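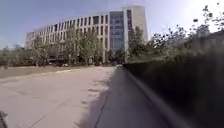
The emu had been loose for 9 hours when my editor called and asked if I owned decent running shoes. I do not. I own a pair of canvas slip-ons and a bad knee, and I went anyway, because how many times in a career do you get to cover a runaway bird taller than your mother? Her name is Drinda, she lives (usually!) on a hobby farm outside Cadska, and somebody had left a feed gate unlatched. By the time I got into town she'd been spotted outside the bakery and twice behind the school. I've always thought of Cadska as a place for big curved office buildings with row after row of tall, narrow windows, the kind where people eat lunch at their desks. That day I'd bet half those desks were empty and everybody was pressed up against the glass.

Her owner, Spyros Grgić, was easy to find. He was the man shaking a bucket of grapes and calling out in a voice you'd use on a toddler.

"She'll come for grapes," he told me. "She won't come for me."

He wasn't kidding. We walked together for an hour, and I learned more about emus than I ever planned to. They can hit 30 miles an hour if they feel like it. They swim. They'll swallow keys, so keep yours in your pocket. Drinda once ate the button off Spyros's good coat — he waited three days for it and then gave up and bought another. 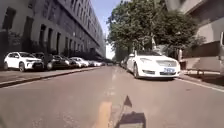

Page last updated: December, 4:25 p.m.

The county's animal control officer for that side of town is Edin Tomić, and he'd been up since before dawn. He had a net, a horse trailer and a thermos he kindly let me share. Most of his calls are dogs. Now and then it's a goat. He told me the worst thing you can do with an emu is chase it, and then we both watched a teenager on a bike chase it straight across the Bošković garden center parking lot and through a display of potted pines.

"See," Edin said, and poured himself more coffee.

So the plan became no plan at all, just patience. Edin asked everyone to stay back, and mostly they did. Spyros laid a trail of grapes along the fence behind the garden center, where there's a narrow loading area with only one way out. Then we stood around getting cold.

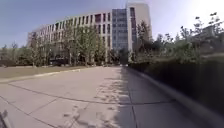
I'd like to say I was useful at this point, but I was holding the spare grapes and had eaten quite a few of them. Drinda took her time. She'd snatch one, look at the sky, wander back the way she came, and start over. When she finally strolled into the loading area, Edin swung the gate shut behind her so gently that I don't think she noticed.

Getting her into the trailer took three people and some language I can't print. She was home by supper with a scraped toe and a huge appetite. The vet from Florkley came out to look her over and said she was fine.

Spyros has put a second latch on the feed gate, plus a padlock. He owes the garden center $620 for the pines, which he's paying off in eggs and cash. The eggs are dark green and enormous, and he sent me home with one. I'm still trying to figure out what pan to use.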